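Does a Curtain Make a Room Quieter?
Final report, Sound and Spaces
April 2024

I picked this topic out of pure self-interest. My apartment in Clalley sits right over a bus stop, and I wanted to know if hanging fabric would do anything or if I'd just been reading too many home blogs. So my whole project became one question: how much does a plain curtain change the way a small room sounds?

First, the boring but important part. A curtain can do two different jobs. It can block sound coming in from outside, or it can soak up echo from sound that's already in the room. I went in thinking those were the same thing (oops), and my first two weeks in January were mostly wasted because of it. I kept measuring the bus stop and getting pretty much the same number with the curtain open or closed, and I was ready to give up and write about earplugs!

Then I read the chapter on absorption in our Michailidis textbook and started over. Fabric is light, so it's bad at stopping low rumbles. What it can do is take the edge off the higher sounds bouncing between hard surfaces, and folds help a lot. A curtain pulled tight and flat has less material for the sound to work its way through than the same room width covered in loose, bunched-up cloth.
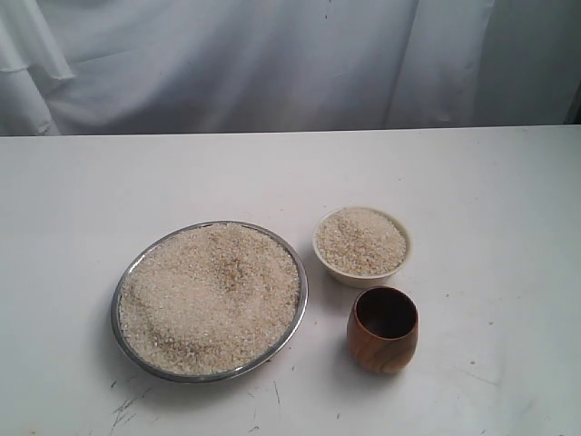
Plolter, reading my draft, wanted to know how I could be sure the folds mattered and it wasn't just that I'd used more fabric. Fair point, and my answer is that I can't fully split the two. To get folds you need extra cloth, so in my setup they always came together. If I did this again I'd stack the extra fabric flat as its own test.

My method was simple. I clapped two wooden blocks together, recorded it on a laptop, and used a free program called Witidar to see how long the sound took to fade. I did this with bare walls, with a flat curtain, and with a bunched one. I ended up with 172 usable recordings after tossing the ones where my upstairs neighbor was vacuuming.

The bunched curtain won every time, and you could hear it without the software. The bare room had that sharp, slappy ring after each clap, and with the folds up it was mostly gone. The flat curtain landed in between, closer to bare than I expected. Leaving a gap of 4 inches between the cloth and the wall helped too, mainly in the middle range.

The buses are exactly as loud as before. For those I'd need a heavier window, and my landlord has already said no.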